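Venter Boards > Manipulation > Bimanual > Methods and results
Reading time: 2 min
February – posted by rampersad_n

Start-pose randomization vs. more demos

rampersad_n
Results from the ablation at Jonside. Same policy, 769 teleoperated demos, two arms. Set A starts every episode from one fixed home pose. Set B draws the start joint angles from a uniform box. Success over 89 rollouts per set was higher for B, and most of A's failures were in the approach phase. Demo count and training steps were matched.
Naledi Rampersad

kestrel_ik
How wide is the box? If it is wide enough you are only showing that A overfits to home, and we knew that.

rampersad_n
6 degrees per joint, either side. Narrow on purpose. Wider boxes gave operators awkward starts and the demos got slower.

juseser_lab
I don't buy the matched demo count. B's episodes carry longer approach segments, so B sees more approach frames. Match on frames and rerun. We saw a similar gap on Rinadance and it mostly closed once we did that.

rampersad_n
Fair. I have frame counts per phase and will subsample B. I doubt it closes entirely – B also recovers from bad approaches, and A almost never does.

potgieter_r
Agree with juseser_lab on frames. Separate question: did you randomize the objects in both sets, or leave the layout alone? Position variance in the objects can stand in for start variance in the arms.
Reshma

rampersad_n
Both sets use the same list of layouts, drawn in the same order. Typical one, with a cup, a tray and a ball: 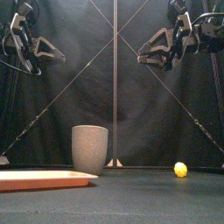 The list was fixed before collection and the operators could not skip entries. Evaluation used layouts held out from both sets, 5 seeds per policy.

kestrel_ik
Then report the spread across seeds. A pooled rate hides it.

rampersad_n
Will do, in the same table as the frame-matched run.

juseser_lab
Post the phase boundaries too. Ours were labeled by gripper width and that was noisy at the start of the grasp.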